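Slide 9, open day at Jolow (keep it under 4 minutes!)

So a bunch of us from Clevedbridge went over to see the Tillenis demo in September, and I had way more fun than I expected. We got 12 minutes at the laundry station, and I asked if we could stay longer (we couldn't).

Mention the queue, then the coffee, then click.
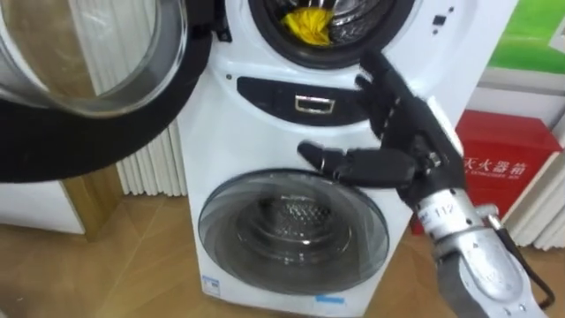 **LAUNDRY**

Two drums, one on top of the other, top door open, yellow cloth up near the front. Let people look at the fingers for a second – I love those little metal joints! Then on to Jaber, slide 10.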